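# The man who moved house and kept the boxes shut 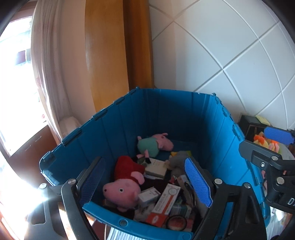

According to a removals foreman at Skuvia, most people could leave a third of what they own on the pavement and not miss it until Christmas. He has been carrying other people's belongings up stairs for long enough to be rude about them, and the man I have come to see was one of his customers in April.

The customer doesn't want his name printed, on the grounds that his sister reads everything. He moved from a three-bedroom house in Flostley to a flat above a shop, and he decided to unpack only what he needed, when he needed it. The rest sits in the spare room, which is why there is no spare room.

"I thought I'd be at it for a fortnight," he says, making tea in one of the two mugs he has let out so far. "It's been a good deal longer than that and I've opened six boxes. One of those was by mistake."

What was in the mistake?

"Curtain rings. I don't have curtains. I had blinds in the last place as well, so you tell me."

The bill for the move came to £3,977, a figure he says slowly and with his eyes closed. It included packing. He now thinks the packing was where he went wrong, as the men wrapped everything with the same care, including a bag of rubbish and some five half-used tins of emulsion in a colour called Siltia, which he describes as "beige with ideas".

I ask whether living with so little has made him calmer. He gives this more thought than I expected.

"No. I was promised that, wasn't I? You read these articles. A chap gets rid of his toaster and he can suddenly hear birdsong. I got rid of nothing, mind you, I just can't reach it. And I do want the toaster."

He knows which box it is in. It is at the bottom.

There have been some losses. He had to buy a second tin opener, and then a second pair of nail scissors. A wool rug from a shop called Orakzai, which he spent most of a winter choosing, is rolled up behind the wardrobe cartons and may stay there. "I used to walk on it every day and I couldn't draw you the pattern now," he says. "Red, a lot of it. Red and then another red."

His sister has offered to come and sort the lot out over a weekend. He has told her the flat is damp. It isn't, and she has bought him a dehumidifier, which arrived in a large box and went in with the others.

Would he move again?

"They've put the rent up," he says, and goes to look for the biscuits.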